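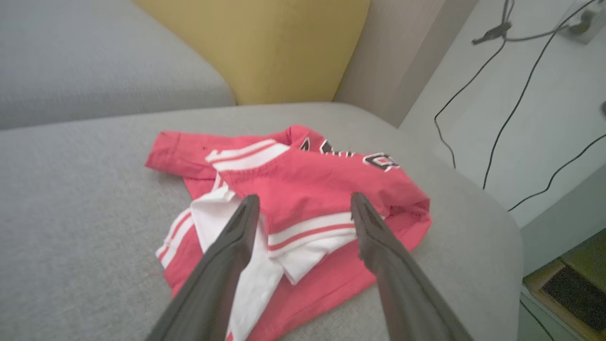 ## Gripper grabs two layers of cloth instead of one, home build, any fix?

**Ceminine**

Building a laundry folding arm at home, wrist cam plus 2 finger parallel gripper. Fingers are printed, dark gray, flat pads. Towels are fine. Jerseys are killing me. It comes down over the pile, closes, and picks up the top layer AND whatever is under it. Then the fold goes sideways.

Ran 50 tries on sports shirts last night, 11 clean single layer grabs. Slick fabric, stripes on the trim, lettering, folds all over the place. Sofa seat is the work surface, no room for a table. Tried closing slower, no change. Tried less force, drops it.

Is this a finger problem or a vision problem? Don't want to reprint everything if its just software.

---

**Kha Giáp**

Both, but start with the fingers. Flat pads on slick cloth = you're pinching a sandwich.

- thin strip of silicone on the inside of each tip, only the last bit
- come in tilted, not straight down
- touch the cloth, drag sideways a little so the top layer bunches up, THEN close
- lift slow and stop early, check the wrist cam before you go higher

The drag is the big one. Took me most of July to get it right on mine. Also aim at a ridge, never at a flat spot. If you pick the highest point in the depth image you get a ridge most of the time.

Sofa is ok btw, cushion gives a bit so you can press without stalling the motor. Just watch you dont grab the seat fabric too.

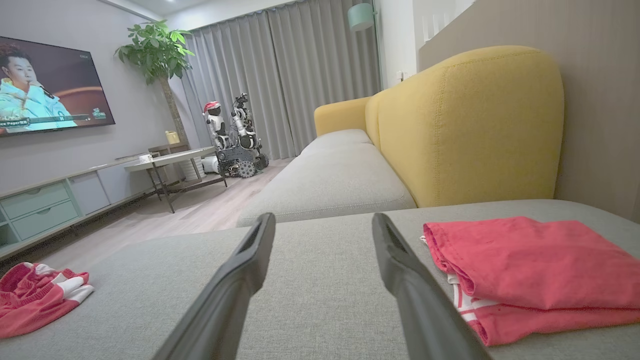 *Folded red one on the right side of the seat, crumpled one at the far left.*

Keep your done spot and your pile well apart, like that. Mine used to go back and "fold" the folded stack. I mask out that side of the seat in software now.

---

**Avatgate77**

just use a suction cup

---

**Ceminine**

Suction wont hold on jersey mesh, tried it already. Silicone strips going on tonight, will try the drag thing after. Thanks Kha. How far do you drag, a finger width? More?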